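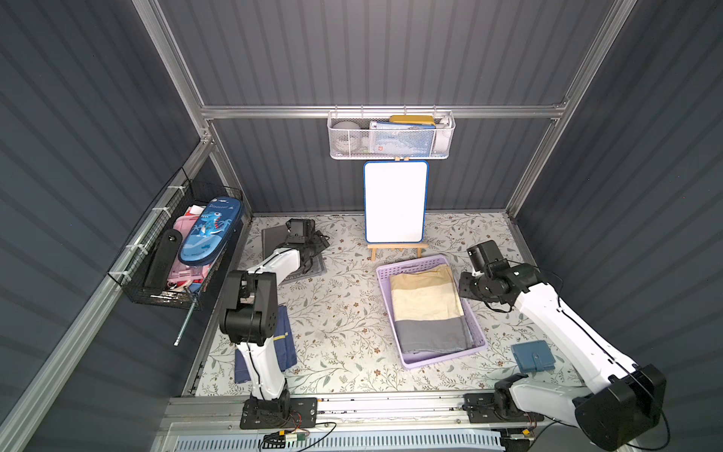
Rizwan Lodhi: A player on loan never plays against his own club. It is the same in every league, so I would not even ask.

Can a loan player face his parent club?

Babar Jadoon
14 Mar 2019
I read the comment from Rizwan, but I am not sure it is correct for amateur football. Our striker is on loan from Durkus to Istel until the end of the season, and the two teams meet again in the Gradside league. He has 8 goals for us. The loan form says nothing on this matter – only the dates and two signatures. May we select him?

Halima Odukoya
It depends on your league rules, not on the form alone. In our league the rule stands in the chapter on temporary transfers. The player may face his parent club only if that club agrees in writing before the match. Ask your league secretary for the exact text, and keep the reply.
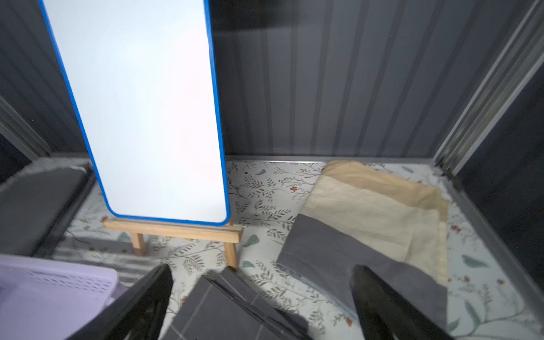 Does a cup match follow the same rule? The cup often has separate rules, so you must read both. With us a player who already played in the cup for his first club cannot play in it for the second.

Yasir Sial
just play him, they will not check

Arsalan Kiani
Please do not follow the advice from Yasir. In October we fielded a loan player without the letter and lost 6 points. We appealed and it did not help. The letter from the other club is two lines and takes one evening to get.

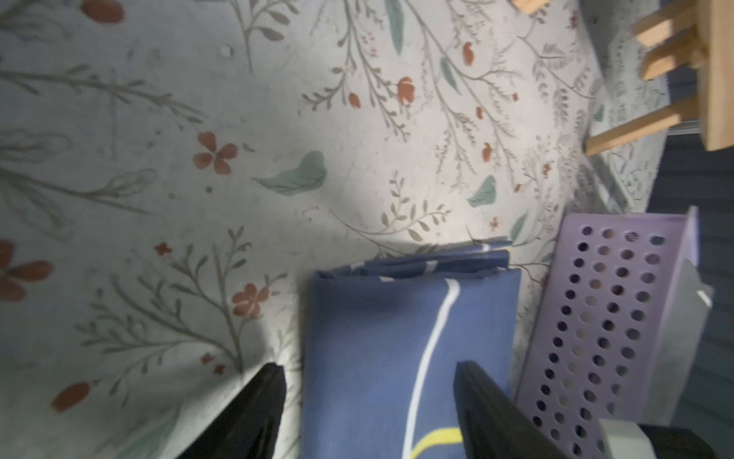
Folded navy cloth with a yellow stripe

Related
Loan ended early, can he come back?
Goalkeeper registered after the deadline
Who signs for a player under 18?
Transfer form lost by the old club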